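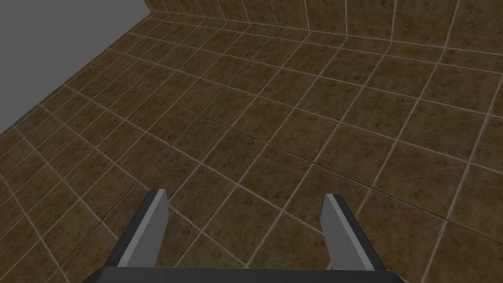

Which room should a household use during shelling if the building has no basement?

Use an interior room on the lowest habitable floor, with no outside windows and at least two walls between it and the street. In most apartments in Zernemitz that means the corridor or a windowless storage closet. A bathroom without windows will serve if the mirror is taken down and loose glass and ceramic items are cleared out. Stairwells are a poor choice in older blocks, where the flights are often tied to the outer wall and can fail with it.

Of the 337 households that answered the January survey in Zernemitz and Vonurley, 210 had no basement or shared shelter on the property. The notes below are written for them. They do not replace a purpose-built shelter or an evacuation order.

Windows

Most indoor injuries from a nearby blast come from glass. Tape applied in an X does little. Clear safety film covering the full pane, fixed into the frame at the edges, holds fragments together much better. Where film is not available, keep heavy curtains closed and let them reach the floor. Move beds and desks away from windows and out of line with them.

If a pane is already gone, cover the opening with plastic sheeting on the inside. Fold the edge of the sheet over twice before stapling, and put a thin wooden strip over the fold so the staples do not pull through. Wear leather gloves and closed shoes when clearing the old glass, and use a stiff brush and a dustpan. Do not use a vacuum cleaner on large fragments.

Sandbags

Fill each bag a little over half full, fold the neck under, and lay it flat. Overlap the joints as in brickwork and tamp every course with a board. An overfilled bag will not bed down and leaves gaps on either side. The ground-floor window on the Szalai Street test wall took 16 bags in the bottom double row. Do not stack bags on a balcony or an upper floor without advice from an engineer; wet sand is heavy, and the slab may not carry it.

Heavy furniture

Anchor bookcases and cabinets to the wall studs with steel brackets. In masonry, use expansion plugs sized to the screw. Store jars and cast-iron pans below waist height. Take framed glass off the walls of the sheltering room.
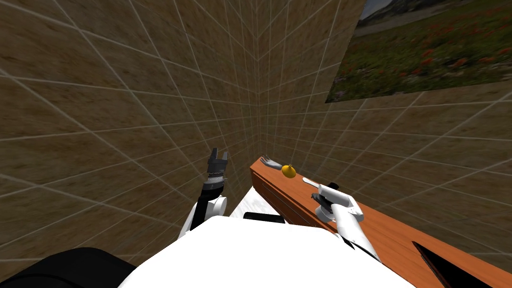 How much water should be kept in the home?

Plan on one gallon per person per day for drinking and basic washing. A family of four that wants to cover four days therefore needs 16 gallons. Add more for infants, for anyone who is ill, and for hot weather.

Use food-grade containers with screw caps. Wash them with dish soap, rinse, sanitize with a weak solution of unscented bleach, and rinse again. Write the filling date on the cap. Tap water stored at home should be changed every six months. Keep it off bare concrete and away from gasoline, paint, and solvents, as vapors can pass through thin plastic. Water for flushing can be held separately in buckets with lids, marked so that it is not drunk by mistake.

Heat and cooking

Never run a generator, charcoal grill, or camp stove in the sheltering room. Carbon monoxide has no smell. Install a battery-powered alarm and test it monthly. Learn where the gas shutoff is and leave the correct wrench beside it. If the gas has been shut off, let the utility or a qualified fitter turn it back on.

Debris

Do not touch or move metal fragments, canisters, or unfamiliar objects found in the yard after a strike. Leave by the way you came in, keep others back, and report the location to the clearance service.

Revised 2019-02-02 by Lâm Lý. Bracket and staple sizes are listed on the Clillari hardware sheet.

Contact | Copyright 2019 Clillari Household Notes | Back to top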